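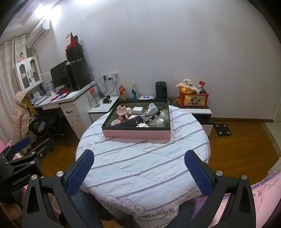 Chapter 8
Fibers, Fills and Stitches in Bedding

8.1 Layered textiles

A quilted textile has three parts: a face fabric, a fill and a backing. Stitching holds the layers together and keeps the fill from moving. Diamond patterns are common on bed covers. Lines set close together give a flat, firm cover - wide spacing leaves more loft and traps more air.

Fill is specified by weight per unit area. The Magsi summer cover used in the exercises has a fill of 125 grams per square meter. Its cotton face weighs 121 grams per square meter before washing. The Devance cover has the same face fabric but a wool fill, and is treated in Section 8.4.

Shrinkage must be allowed for at the cutting stage. Cotton and polyester respond differently to heat and water, and a cover made from both will pucker along the seams if the face is not preshrunk. Round covers need extra care, as the edge crosses the grain at every angle and stretches unevenly during binding.

Key terms: loft, fill weight, grain, bias, binding, preshrinking.

Before reading on, review the table of fiber properties on page 37.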